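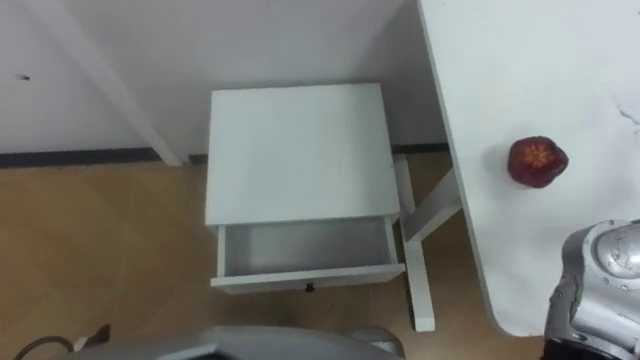
Notes from the Road: Horville to Vilent

We left Horville a little after 7 in the morning with a full tank and a cooler packed the night before. The drive to Vilent is 64 miles if you stay on the county road, and we stayed on it the whole way. There is a faster route on the highway. We took that one two years ago and saw sound walls and trucks.

The first stop was the farm stand at the bottom of the Bellini grade. They had peaches, sweet corn and a few jars of pepper jelly. I bought peaches and one jar of the jelly. The stand takes cash only and the nearest bank machine is back in Horville, so bring small bills. There is a picnic table behind it, in the shade, and two portable toilets that were clean when we used them.

From there the road climbs. The overlook at the top has a sign giving the elevation as 2,269 feet. Parking is tight and anyone pulling a trailer should skip it, as the only way out is the way you came in. We had it to ourselves for ten minutes, then a motorcycle club pulled up and we moved along. The haze was thick toward the south but you could make out Hovik Lake and part of the dam.

We reached Vilent before lunch. Our room was in a guesthouse two blocks off the main street, and the owner let us check in early, which she didn't have to do. We had a quiet room on the side away from the road. I slept better there than I have on most of our trips this year. Rates go up on Friday and Saturday, so we came in on Sunday and paid the lower price for both nights. Coffee is set out downstairs at 6:30. Breakfast is extra and we passed on it after the first day, mostly for the sake of the bakery across from the post office.

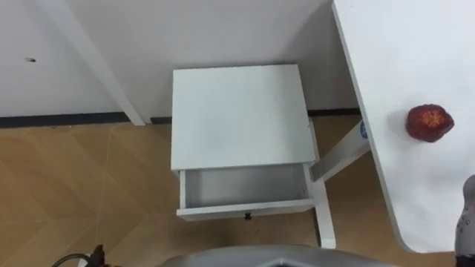
The afternoon went to the Vilent Railway Museum. It is in the old freight depot, and it is bigger inside than it looks from the street. The main thing to see is engine 612, which worked the Hovik branch hauling lumber until the line closed. You can climb up into the cab. A retired machinist named Senan Geraghty gave our tour and he knew every valve on it. He told us the engine sat outdoors in a field for years before the town moved it under a roof, and that the bell is a replacement. The first one was taken and never came back. The tour was supposed to last 45 minutes and ran closer to an hour and a half. Wear closed shoes if you plan to go up in the cab. They turned away a man in sandals.

Admission is $9, and the ticket is good for the next day too. We used it again in the morning to see the model layout, which only runs before noon.

On the second day we walked the Hovik Lake trail. The full loop was closed on the east side for bridge work, so it was an out-and-back to the boat ramp. The path is flat gravel the whole way and would be fine for a stroller. We saw herons, a lot of turtles and one very wet dog. There is no water at the trailhead. The rangers' office said the bridge should be open again by October, and I would like to go back then for the leaves.

Dinner both nights was at the diner on the corner – the other place in town is closed early in the week. The meatloaf was good. The fish was a little dry. Pie is made there, and they run out, so ask them to hold a slice when you order.

We took the same road home and stopped at the farm stand a second time. The peaches were gone by then, but there were tomatoes. I bought another jar of the pepper jelly for my sister.

Several of you wrote in after the last newsletter to ask about the covered bridge tour. I don't have the new schedule yet and will put it in the next issue when I get it. If you have been to Vilent and know of a good breakfast besides the bakery, write and tell me.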